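**Getting the stale smell out of tea towels and cleaning cloths, what works for you?**

*posted by Huswood*

Hello all! I've got a drawer full of cotton cloths, good ones, and I love using them instead of kitchen roll, but they've started to smell sour. They're fine out of the machine and then the minute I wipe the worktop, there it is again. I wash at 40 with a normal liquid and a glug of fabric softener, then they dry on a rack in the hall. Our water is very hard. I'd so like to rescue them before I give up and buy new. Any tricks?

---

**Meenakshi Kandasamy**

Oh, don't throw them out! Old cotton is the best cotton, and I've brought cloths back from far worse than this (a whole bag of my aunt's, left in a shed all winter).

First thing, stop the softener. It leaves a coating on the fibres, so the cloth drinks less water and hangs on to grease, and the grease is what goes sour. In a hard water area you get limescale in there as well. I'd do one big strip wash and then change the routine:

1. Fill a bucket or the bath with the hottest tap water you have and stir in washing soda, 4 heaped tablespoons for a bucket. Wear gloves.
2. Put the cloths in and leave them until the water is cold. Overnight is lovely if you can bear to wait. The water goes a truly revolting brown and it's so satisfying!
3. Wring them out and wash at 60 with powder. Powder has oxygen bleach in it and most liquids don't, so keep your liquid for the jumpers.
4. Extra rinse, no softener.
5. Dry outdoors if there's any sun at all, even in January.

Do your coloureds separately, and test a corner of anything you're fond of. Mine are mostly blue and they have kept their colour well enough, but I had a red one that turned seven napkins pink.

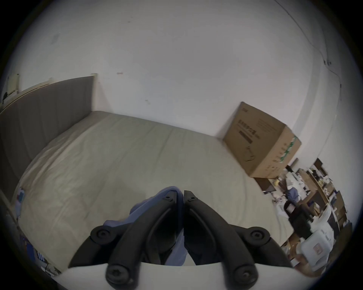 *A blue cloth, all crumpled up.*

After that, the main thing is how they live between washes. Never leave one balled up in the sink. Hang it over the tap or the oven rail, opened right out, and swap it every day. I keep a little mesh bag on the back of the door for the used ones so the air gets round them, and I run a hot wash when it's full. It's changed my kitchen, I'm not exaggerating!

---

**tellov927**

vinegar in the softener drawer. half a cup. done it for years, no smell

don't mix it with bleach though

---

**Rajan**

Agree with Meenakshi on the softener and the 60 wash. I'd add: check the machine itself. Pull back the rubber seal and have a look, and take the filter out (towel on the floor first). If you only ever wash at 40 the drum gets slimy and you're rinsing your cloths in it. Run it empty on the hottest setting once a month.

Not so sure about vinegar every wash, my mum's door seal went sticky and she blames that. Could have been the age of the machine, mind you.

Also, is that hall heated? If they take more than a day to dry on the rack they'll smell whatever you wash them in.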